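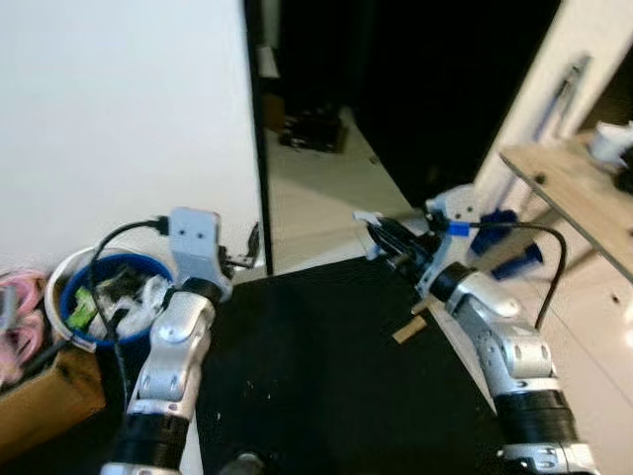 *Fig. 1. Both arms of the Ciltent cell over the black mat. Note the wide loop of the cable at the wrist.*

**Unit 4: Daily and weekly care of a two-arm cell**

Handout for the practical course, Petrauskas Workshop. Please bring it printed. We will write on it during the exercise, and the tables in the old version have a mistake in the order of the steps.

In Unit 3 we treated the arm as a chain of joints and we calculated with it. Now we treat it as a thing that gets dirty, gets loose and pulls on its own cables. Most of the stops which students reported in the previous term had their origin in a cable or in a screw of the gripper. The motors themselves gave us very little work.

## 4.1 Before power is on

The cell must be off and the plug must be out of the strip. Wait until the arms have come down to their rest position and do not push them there by force.

1. Look at the mat under the arms. Pick up scraps of cardboard, cable ties and any screw you find. A screw on the mat has come from somewhere, so keep it in the tray until you know from where.
2. Go with your fingers along each joint ring. You should feel an even gap. If one side is wider than the other, write it in the log and stop at this point.
3. Check the screws in the links, beginning at the base and going toward the wrist. We only check if they are tight. We do not tighten "a little more" each week, as the threads in the light shells do not forgive this.
4. Look at the marking tag on the cable bundle. If the tag has moved, the bundle has moved too.
5. Wipe the shells with a cloth that is a little damp. No alcohol on the rubber parts.

For a new student the complete check takes 25 minutes. After some weeks it becomes faster, but please do not make a competition of it.

## 4.2 Cables at the wrist

The cable leaves the gripper and goes to the outside of the arm in a loop. The loop looks untidy and each year somebody wants to fix it flat against the link with tape. Please do not do it. When the wrist turns to its end position, the loop becomes smaller, and what is left of it is the reserve. With no reserve the connector takes the pull.

How to judge the loop:

- Turn the wrist by hand to one end, then slowly to the other end. The cable must never be straight.
- In the lowest position of the arm the loop must not lie on the mat or on the table.
- The loop must not be able to catch the second arm. Test it with both arms brought together at the middle.
- Where the cable enters its mount, bend it softly and look at the outer skin. White lines in the black skin mean that it is time for a replacement.

If you use tape at the mount, use only one layer and fold the end over, so that the next person can open it without a knife.

## 4.3 Rubber joint covers

The ribbed covers keep dust out of the joint. Open the ribs with two fingers and look into the bottom of each fold, where the dust collects first. Small cracks at the edge can be accepted for some weeks. A crack in the bottom of a fold cannot.

To change a cover you must take off the gripper, so plan both works for the same day. The cover goes on with the seam to the outside of the arm. If it is difficult to push, a little warm water helps. Do not use oil or soap.

## 4.4 Gripper plates and fingers

The plates on the grippers are pale blue printed parts. Printed plastic creeps under a screw, and for this reason the screws of the plate are the only ones in the cell which we tighten again after nearly 200 hours of operation. Use the short key. The long key gives you too much force and you will hear the plate break before you feel it.

For the fingers, bring the two grippers toward each other over the table, at low speed, and stop while there is still a small gap between the tips. Look at the gap from above and from the front. Both pairs of tips should be at the same height. If one pair is lower, check first the plate and only after that the calibration values. Students often do it in the opposite order and then they have corrected in software a screw that was loose.

Do this test also on the table as it is during normal work, with the sorting material on it. A clean table hides the problem with fingers that hang too low.

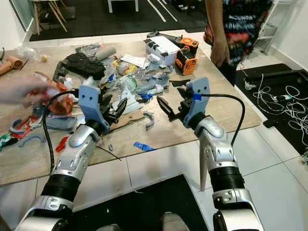 ## 4.5 The work area

The sorting task uses mixed material: bottles, paper, pieces of pipe, bags, bits of plastic. It wears the fingers faster than a task with wooden blocks. Thin bags and strings are the worst, as they can wind around the finger where it meets the plate.

Rules for the table:

- Hands go over the table only when the person at the stop button has said "clear" and the arms do not move.
- Long sleeves are fastened, and badges on a ribbon go into the pocket.
- Power strips and loose cables stay on the side, away from the place where the operator stands.
- Pieces smaller than a fingernail are removed at the end of each hour.

Write in the log which material was used. "Mixed" is enough if nothing was added. If you brought something sticky or wet, say so, and clean the finger tips the same day.

## 4.6 Looking through the wrist camera

The last check uses the picture from the camera at the wrist. We use it as an inspection tool, since it shows the finger from a side which you cannot reach comfortably with your own eyes. Move the arm to a place where the background is quiet and hold it still. Then compare:

- Is the profile of the finger the same as on the reference print? Look at the rounded tip and at the short part that stands out at the side.
- Does the finger rise from the same point of the picture as last week? If it has moved to the left or right, either the finger or the camera is loose. Press softly on each one and watch the picture.
- Is one edge of the picture soft while the rest is sharp? Clean the lens once, with the dry cloth, and look again. Note the result also when nothing changed.

The light blue of the Piltard finger is easy to see in weak light, so there is no need to turn on the big lamps. Choose something with straight edges behind it. A cardboard box on a chair is good enough, and the lines between the floor tiles help too, if you want to judge whether the camera is turned.
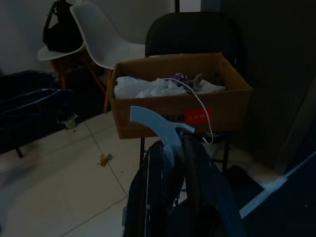

**Stutow, September**

Additions after the first group, please copy them into your handout:

In 4.1, step 2, several people asked how wide is "wider." Use the thin gauge from drawer 11. If it goes in on one side and not on the other, it is wider.

In 4.2, turn the wrist by hand only when the power is off. In the old version this sentence stood on the next page and some of you had not yet arrived there.

In 4.6, the reference print is now in the front of the log. When a finger is replaced, make a new print the same day and put the date and the arm (left or right) on the back.

For the next meeting: read 4.3 again, and bring one log page from your own group with a fault that was described badly. We will rewrite it together.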